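Rawashdeh Kitchen Goods opens first Lonmont store and workshop space

LONMONT, 22 Jul 2024 – Rawashdeh Kitchen Goods will open its first store in Lonmont this Saturday at 9 a.m., in the former Grandine shoe building on Akach Street. The family-owned shop has sold cookware, linens and storage pieces from its original location in Grandine for 20 years, and the new store gives it almost twice the floor space.

"We have had customers driving over the hill from Lonmont since our first winter, and now we get to come to them!" the Rawashdeh family said. "We love this building. The old front windows are still here, the wood floors cleaned up beautifully, and there is finally room to cook with people instead of just talking about it."

The cooking will happen in a teaching kitchen at the back, with places for 20 people at a time. Evening classes begin the week after opening and run through the fall. The first set covers flatbreads, summer pickles, knife care and a two-part course on stuffed vegetables that has filled up every time it was offered in Grandine. Classes cost $49 per person, and that includes supper. Kids' baking mornings will be added once school starts.

Work on the building began in June. The crew took out a dropped ceiling, uncovered the original brick along the north wall and put in a ramp at the side entrance, so the whole ground floor can be reached without steps. Parking is free in the lot behind the store, which is entered from the alley.

Shoppers will find everything the Grandine store carries, plus a bigger range of baking pans, a wall of tea towels and a full aisle for drawers and pantries – a long-standing request from regulars. Loose spices and coffee beans are sold by weight at the counter, and customers are welcome to bring their own jars. Knife sharpening is available every Thursday, with same-day pickup for up to four blades.

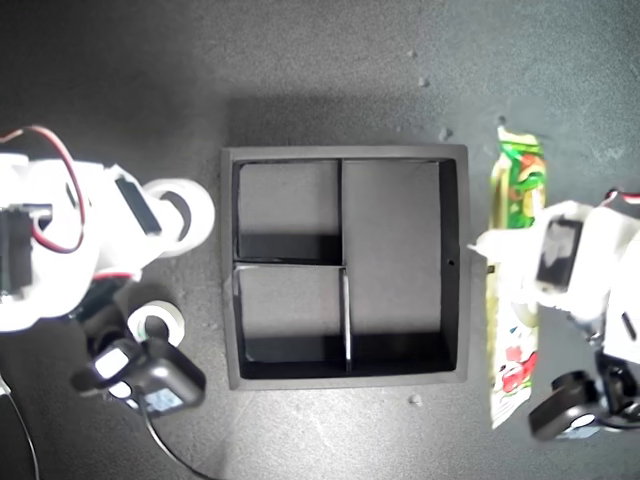
A black three-compartment divided tray.

The first 200 customers on Saturday will receive a cotton tea towel printed with a drawing of the building. Coffee and date cookies will be served until they run out, and there will be short cooking demonstrations at 10 a.m., noon and 2 p.m. No sign-up is needed for those.

The Grandine store stays open with its usual hours. Gift cards and class credits can be used at either location.

Rawashdeh Kitchen Goods Lonmont
358 Akach Street, Lonmont
Open Tuesday to Saturday, 9 a.m. to 6 p.m., and Sunday, noon to 4 p.m.
Class sign-up is available at the counter in both stores. Media visits before opening day can be arranged through the Grandine store during business hours.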